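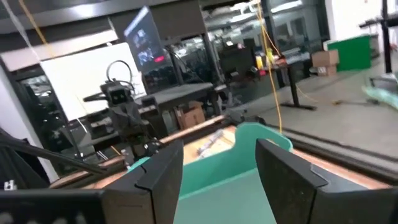
Teal-green plastic on the light wood top

Dustpan and brush for a wood bench?
Posted by plorkum_bench, August, 9:40 pm

Evening, all! I've been wiping crumbs off our butcher block with my sleeve for years - shameful, I know - and I finally want a proper little set that lives on the table. Is a plastic pan fine on wood?
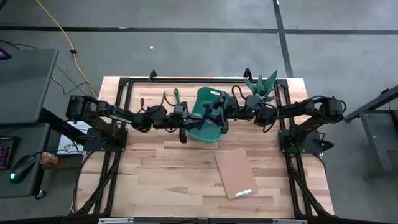

Dustpan and green-handled brush, butcher-block top

2 replies

tredex_fan: Plastic all the way, my friend. Mine has done some 200 sweepings and the wood still looks lovely.

oldmaple: I'd gently disagree. Grit gets under the lip and scratches, so I use a soft brush and my hand. Lovely top, though, with all those honey strips!

plorkum_bench: Oh dear, now I'm torn. Maybe I'll oil it first and then decide.

Contact | © Plorkum Boards | Back to top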